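Lecture 9: Fault handling in two-arm cells
Course notes, Y. Bunnag. Revised 7/28/19.

Last lecture covered collision checking before a motion starts. These notes cover what happens when the check passes and the arm still ends up in contact with something it should not touch.

The case we use is run 27 of the Trultero simulation. The left arm was sent to a small item on the counter top. The planner used a counter height from an old room file, and the target pose was set 2 cm too low. At control step 3,252 the contact force went over the limit. The stop signal did not reach the arm controller until step 3,789. For all of that time the arm kept pushing.

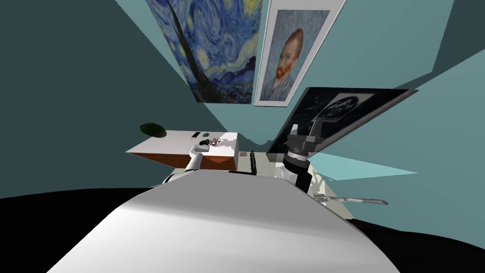 Fig. 9.1. Trultero room, simulated. Left gripper at the front edge of the counter, near the blossoms.

Three things to note from the log:

1. The force limit was set correctly. The monitor raised its flag on the right step.
2. The flag went into the same message queue as the camera data. The queue was full, so the flag waited.
3. The right arm was never told. Each arm had its own stop - a fault on one did not hold the other.

Item 3 is the one students miss on the lab report. In a shared workspace, a stop on one arm has to stop both, unless you can show that the second arm is clear and holding nothing. 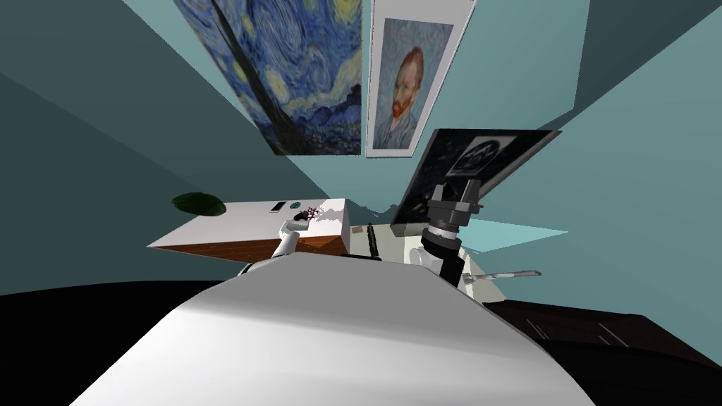
The fix used in the Raninov version of the controller has two parts. The stop flag gets its own channel, with nothing else on it. The controller also expects a regular "OK" message from the monitor and stops both arms if one is missed. A lost message then leads to a stop - the safe result.

Before lab: read the Jikthorpe incident summary, sections 1 and 2. Bring a timing diagram for run 27 showing the flag, the queue and the stop. Mark the delay in control steps.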